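Workshop notebook, kitchen bench
29 October 2019

Carried on with the breakfast corner for Gilani. The brief hasn't changed since September: a rented flat, one short run of worktop, and everything for two people's breakfast kept out on top with no wall cupboards to help. The full run is 2000 mm. Take off the sink and the bit beside it you can't sensibly use and we have 1000 mm to play with, front edge to be kept clear for chopping and plates of toast. Drawing number still to be sorted out, I've pencilled one on the sheet for now.

Marked the 1000 mm out with tape on the spare worktop first, before going over to the big table. On paper it looks generous. With a kettle on it and a toaster next to it, it stops looking generous. Kettle has gone back on the shelf for now, to be dealt with separately, as its cable wants to leave by the back left and so does the toaster's.

Things under discussion are the toaster, the mug tree, the low dish rack, and somewhere for fruit. The fruit question came from the client's notes, which say "fruit out on the side" and nothing else. Asked whether that means a bowl. No answer yet.

Notes on the mug tree. We have argued before about tree versus hooks under a shelf. Hooks are out, there is no shelf. Stacking the mugs is out too as far as I'm concerned, the handles stop you putting them close together and the bottom one never gets used. So a tree. My worry is the footprint, plus the swing you need to lift a mug off without catching its neighbour. With all the pegs loaded you need a hand's width on every side, and a corner position loses you half of those.

Tried it pushed to the back first. Reaching over the rack to get at it was annoying straight away. Second go was to bring it forward and let the rack go to the back. 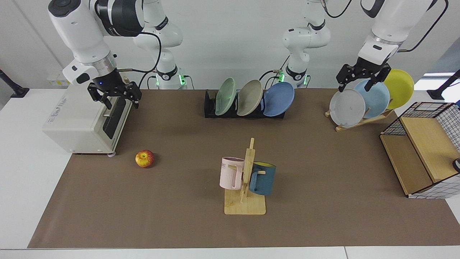
Tree at the front is better than I expected for reaching, worse for everything else. It takes up exactly the bit of worktop we said would be kept clear. You can get a mug off without thinking about it, and with the rack behind you can still see all the plates, as they lean a little to the right with their faces to the front. The green, beige and blue read well from the front like that and I'd be happy for the client to see them that way. The fruit is a sore point. The apple has ended up on the mat in front of the toaster, and that is where it would end up in a real kitchen as well, straight in the way of the breadboard. If we don't give fruit a place it will take one.

Toaster: wants to be at the left end whatever else moves. Tried it in my head at the right and the cable has to cross behind the rack, no good. At the left it needs turning a touch towards the middle so you come at it from where you'd stand. Square to the wall looks tidier on the drawing but you end up with your elbow against the end panel. Have put a small angle on the sheet and a note not to straighten it.

Clearance at the back of the toaster is still not agreed. I have 15 mm on the drawing between the toaster and the upstand, and I think that's mean. Leaflet is somewhere in the blue folder, find it and use the maker's figure instead of mine. Until then the dimension is in brackets. Crumb tray as well - does it pull out at the back or the side? Check before fixing anything.

Rack. The low black one stays in the running. The other candidate was the taller two-tier from Brosen and I've more or less given up on it. Upper tier is handy for bowls but it hides whatever is behind it, and it wobbled on the spare worktop when loaded on one side only. Might have been the worktop. Didn't go into it. The low one has no tray of its own, so if it is going to be used for drying and for storage both, something has to go under it. A folded cloth works and looks like a folded cloth. A thin tray with a lip would be neater. Asked Prudetti for a price on trays cut to size, short run.

Drying and storing in the same rack was the client's idea and I was against it at first. Have come round to it. With two people and a handful of plates there's no point in having a second place to put them away. They go in after washing and come out for breakfast. What matters then is that a plate can be lifted out with one hand while the other is holding something, so the slots shouldn't grip and the plates shouldn't all fall over when the middle one goes. Last time we looked at a wooden rack with deep slots and it was very good at holding plates and a nuisance to get them out of.

Plate order. Small thing but it came up again. If the biggest goes at the front it hides the others and people take the front one every time, so the same plate gets all the wear. If it goes at the back the row looks like steps and I like it better. Doesn't matter if they are all one size. The client hasn't chosen plates. Suggest we leave it and mention it on the handover sheet in one line.

Colours. We're using the mixed pastels as stand-ins and they've been useful for keeping track of which plate is which in the notes. Mint, taupe, light blue. The mug with the yellow inside shows up well from across the room, the pink one less so on the brown. Whoever draws up the presentation sheet should ask for a paler ground, the brown makes everything in front of it look warmer than it is. On the white worktop the mint nearly disappears, so paler but still a colour.

Then the other arrangement, with the rack and the tree swapped round. Tree to the far side, rack near. Reasoning is that plates are used more than mugs over a day and they're wet more often, so they should be nearer the sink and nearer you. 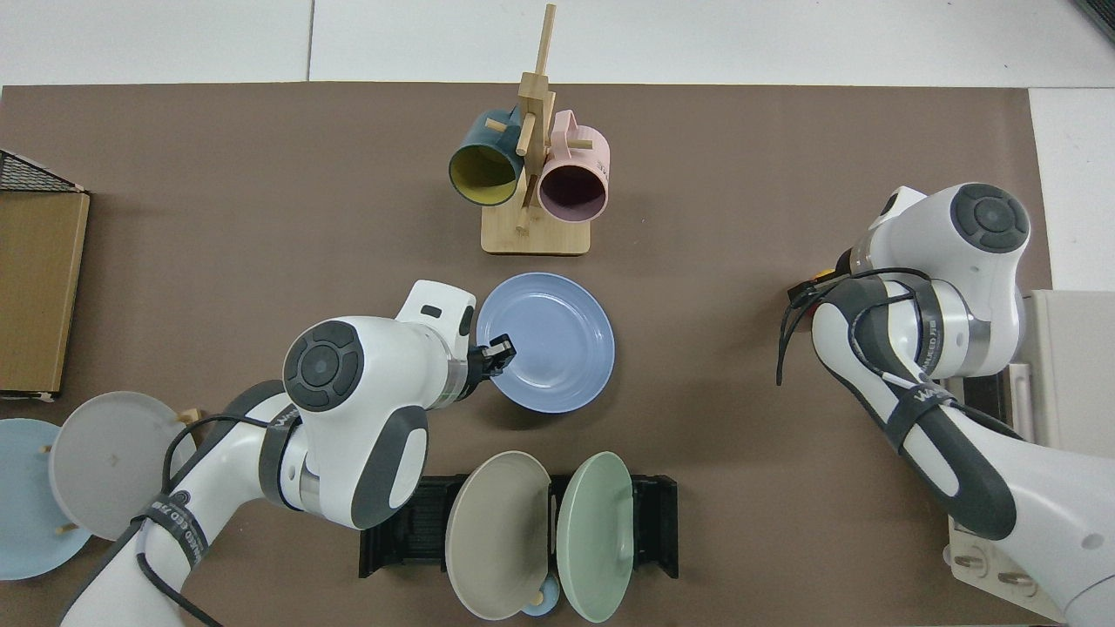
A comment came back from Vivberg on the swapped layout, by phone this afternoon, and it was mostly against. Mugs are what you reach for first thing, half asleep, was the gist of it, and having to stretch over a row of upright plates for them is how plates get chipped. They also said a rack at the front edge would drip on the floor sooner or later, tray or no tray. Their preference is rack and tree side by side along the back, toaster at the left, front left clear from end to end.

Fair points. I'd thought about the stretch and not about the drips. Side by side along the back is the obvious thing and the reason we hadn't tried it is that I didn't think the widths would add up. Did the sum again after the call. If the tree goes in the right-hand corner and is only ever loaded on the two pegs facing out, it doesn't need the hand's width at the back or on the wall side. For two people that's enough. Guests' mugs can live elsewhere.

So the order from the left would be toaster, gap, rack, tree. The gap is where the fruit could go, if it's a small bowl and not a big one. Or a bowl on a foot, which takes up less at worktop level, but they tip.

One more thing on the tree. A light wood base standing where there's always a bit of water from the rack next door is going to mark. Ours is only a sample and I'm not bothered about it, but for the flat it should have an oil finish at least, or small feet to lift it off the surface. Feet would be simple. Cork discs tend to come off, would rather have something screwed. Add to list. Vivberg do one with a metal base that would get round the problem, heavier too, though it costs more and the client liked the look of the plain wood.

Put down a plate flat to see how much room a laid plate takes when the tree and rack are both on the mat. There's room for one in the middle. Two side by side gets tight, and if there's a breadboard out as well then one of them has to go on top of it or go to the table. I think that's acceptable. They have a table.

Cloth rail: not looked at. Bin for crumbs and teabags: not looked at, client hasn't mentioned it, will raise it.

Measurements to redo once the tray price is in:
rack width over the feet, not over the wire
tree, base only, and again with mugs on
toaster with lever up and with lever down, and the depth of the plug behind it
height of the tallest plate in the rack, for the window sill

Sill is the one that could catch us out. If the rack goes along the back it is under the window and the opening light comes inwards. Didn't have the sill height with me, it's on the September survey. If the plates foul the window then the rack and toaster might have to change places after all and the cable goes round. Would prefer to find out before redrawing.

Samples from Brosen to go back, box is by the door, needs a label. Keep the low rack here.

Next: side by side along the back, on the spare worktop, with the tape left where it is and the kettle brought back in.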